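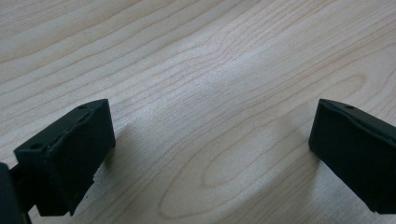
Will the 357 bus still go to Bostden in the evening when the new timetable begins?

The 357 will go to Bostden in the evening until 9 o'clock, and after this hour it will end at Nutham market place, unless Dimmont changes its plan after our letter.

Nutham and Bostden Bus Users
Minutes of the open meeting, May 19, 2022
Upstairs room, Vương bakery, Nutham

In the chair: Ebony Whitelaw
Minutes: Osaze Bassey
Other persons present are written on the attendance sheet, which is kept with the paper copy of these minutes.

Opening

Ebony Whitelaw opened the meeting and thanked the bakery for keeping the upstairs room open after closing time. She asked everybody to speak one after another, as in January several people spoke together and the minutes of that evening were difficult to write. The writer of the minutes was thankful for this.

Minutes of the January meeting

The minutes were read. Two corrections were asked for. The stop near the school is named "Mill Lane Lower" and not "Lower Mill Lane". Also, the resident who spoke about the noise of the engines wished it to be written that she does not complain about the drivers, whom she finds polite, but about engines which are left running while the bus waits. Both corrections were made by hand and the minutes were then agreed.

Matters from the last time

The broken glass at the market place shelter has been replaced. The lamp over the same shelter is still not working. Osaze Bassey has written to the council and received a reply with a reference, but the reply did not say when the lamp will be repaired. He will write again and ask for a date.

The printed timetable at the church stop in Bostden was the one from last year. Dimmont has put a new one. A member remarked that the new one is placed very high and that short people cannot read the bottom of the case because of the hedge, or the top of it because of the height. Osaze Bassey will add this to his next letter.

New timetable of the 357

This was the main point and it took most of the evening.

Ebony Whitelaw had spoken by telephone with Dimmont. The company proposes that the 357 stops going to Bostden after 9 in the evening. The reason given is that few passengers travel on the last part of the road at this hour. The daytime buses will stay as they are, with a small change of minutes in the early morning so that the driver can take a proper break.

Several people from Bostden spoke against the plan. One works in the kitchen of the hospital and finishes late. She said that she does not own a car and that a taxi from Nutham would take a good part of what she earns in the evening. Another has a son who learns the trombone in town and comes home with the last bus. A third said that the bus has few passengers in the evening because it is so often late that people have given up waiting for it, and that one should first repair the lateness and only then look at the passengers. There was much agreement in the room with this.

A man from Nutham had a different opinion. He said he is sorry for Bostden, but if the company must save money somewhere he prefers that it saves in the late evening than in the morning, when the bus is already full and people must stand as far as the hospital. He asked that his opinion is also put in the minutes, and it is put here.

It was asked if the small bus, which is used on Sundays, could serve Bostden late in the evening also on the other days. Ebony Whitelaw did not know. She will ask.
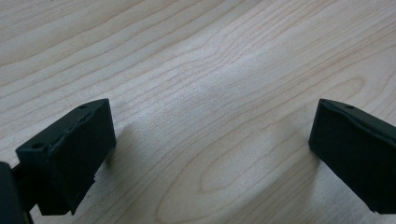 The meeting then discussed how the letter to Dimmont should be written. Some wished for a strong letter. Others thought that a strong letter is read once and put away, and that it is better to ask for something which the company can really give. After a long discussion the following was agreed. The letter will ask that the last bus continues to Bostden if there is any passenger on board at the market place who wants to go there. The driver would ask at the market place, and if no person wishes to go further, the bus may return to the garage. In this way nobody who is already on the bus would be left in Nutham.

A weak side of this idea was mentioned, namely that a person who waits in Bostden to travel in the opposite direction would not know if the bus is coming. This is true, and no answer was found. The letter will mention it openly and ask the company for its own suggestion.

Ebony Whitelaw will write the letter and Osaze Bassey will read it before it is sent. Those who travel late were asked to write some lines about their own journeys, with their own words, and to leave them at the bakery counter in an envelope marked "Bus".

Bench at the Bostden stop

The old bench was taken away in the winter, as one leg had rotted. The group has received one offer for a new bench, made of steel with wooden slats, for £795 with delivery. The fixing to the ground is not included in this price.

There was a discussion if the bench should have armrests. An older member asked for them strongly, because without an armrest she sits down well but does not get up well. It was agreed to ask for armrests on both ends and none in the middle. A back was also asked for. The colour was left open, after it became clear that the room would not agree on one.

The money for the bench is not complete. The cake stall at the spring market went well and a second one will be made in summer, if enough people are willing to bake. A list was passed round. A member reminded that cakes with cream should not be brought, as there is no fridge on the market place.

Before any order is made, the council must agree to the place. The piece of grass behind the stop may belong to the church and not to the road, and this must be made clear first. Osaze Bassey will look at the map in the parish office.
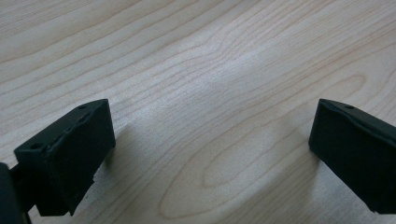 Table top in pale wood, with the oval grain.

Paper timetables

Some members do not use a telephone for the timetable and wish for it on paper. Dimmont prints a booklet, but it is only given out at the bus station, which one must first reach by bus. It was agreed to ask for a pile of booklets for the bakery and for the library. Until these come, a member with a good printer offered to print the page of the 357 in large letters. She asked that people take only one copy for each house.

Any other business

A blue child's glove and an umbrella with a wooden handle were found at the church stop. Both can be collected at the bakery.

It was reported that the stop button at the back of one bus does not ring. The passenger must call to the driver. Anyone who sits in this bus again is asked to note the number which is written above the front window and to send it to Osaze Bassey.

A new member asked if dogs pay. Ebony Whitelaw answered that on the 357 they do not, but that the driver can refuse a dog when the bus is full.

Next meeting

The next meeting will be held in the same room when Dimmont has answered the letter. The date will be put in the window of the bakery and at the market place shelter.

Ebony Whitelaw closed the meeting. Corrections to these minutes should be sent to Osaze Bassey before the next meeting, if possible in writing.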